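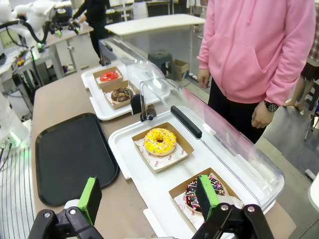 A chocolate doughnut with coloured sprinkles and a yellow iced one, each in its own cardboard tray.

News > Business > High street

Last updated: 4.15pm

Bakery chain Ketilsson is to start selling doughnuts and pastries at half price in the last hour before closing, in a bid to cut the amount of food it throws away.

The change will begin at its Gramden shop in April and reach the other nine branches by the end of summer. The firm said its 10 shops threw away 3472 unsold items last month, most of them iced doughnuts, which it does not keep overnight.

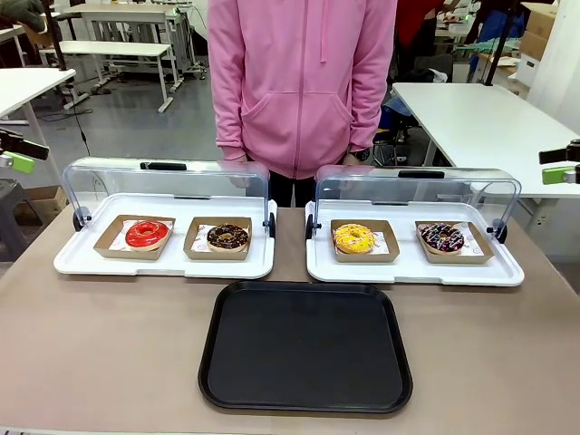 Bread is not part of the offer. Unsold loaves already go to Iretti, a food charity that runs a community kitchen in the town and collects from the shop each evening. The charity said it had room for more bread but could take only a few sweet items, as most of its meals are served at lunchtime the next day.

Customers will be able to buy up to four reduced items each. Prices will be changed at the till, and there will be no need to book or use an app. A trial at the Eltis Road branch last year cut waste there by 40 per cent, according to the company.
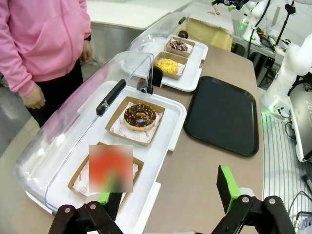
Display trays with clear lids on a counter.

Ketilsson employs 133 people. It said no jobs or opening hours would be affected by the change, and that shops would keep baking in the afternoon as they do now.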